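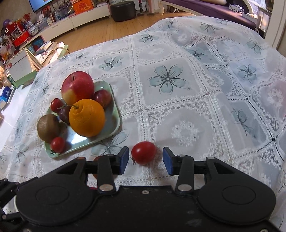
Trostolden hand gripper with a cherry tomato between the open pads.

Trostolden Hand Gripper, Club Edition

Stock no. 111
Maker: Drarnadent
Sold to: schools, clubs and student teams

The Trostolden is held in the hand and used to record picking tasks for a robot arm to learn from. Students do the task themselves with the gripper, then train on the recordings. The club edition has two hinged fingers with blue pads and comes assembled.

Included
Gripper with pads fitted
Spare pads, 4
Hex key
Printed task sheets for the fruit sorting unit

The fruit sorting unit was written by Selina Trummer and Jae-hoon Noh for the after-school class at Clitalen. It runs 3 sessions. Start with cherry tomatoes and a tray, then move on to plums and kiwis. Teams entering the Hakim student round in November should plan on 300 recordings.

Care
Wipe the pads with a damp cloth after handling food. Do not oil the finger joints. Replace pads in pairs.

Camera and mount are sold separately. Club orders and loan sets: ask for Rahel Danzer.

Page updated July 2018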